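Vurner Home Energy Monitor: Six Months on a Solar House

The Vurner is a clamp-on monitor that reads the main service lines and up to six branch circuits. I bought it to check the output of a roof array against the figures from the inverter. The price was $243 with two main clamps. The set of branch clamps is sold separately.

Installation takes place inside the electrical panel, so hire an electrician if you are not used to that work. The clamps close firmly and the leads are long enough for a full-size panel. The labels on the leads are small and rub off.

Solar readings are good. In July the monitor logged 363 kWh from the array, and the inverter's own log agreed to within one percent. Readings under 50 watts are less steady - a standby load shows up as zero for hours, then jumps.

The app is the weak part. Export is limited to daily totals unless you pay for the Virnine plan, and net metering credits have to be typed in by hand. My utility, Sotbridge, changes its evening rate at 4 p.m., and the app accepts only one rate change per day. The Mridha unit I used before allowed four.

Data is stored on the device during a network outage and uploaded later. I tested this twice with no gaps.

Recommended for owners who want a second set of solar numbers. Not recommended for tracking small loads.
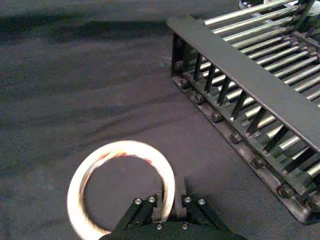
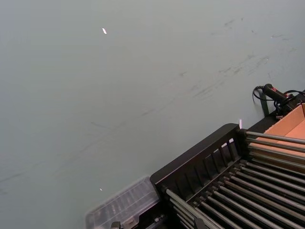 Dark gray cloth (first) and pale gray-green surface (second).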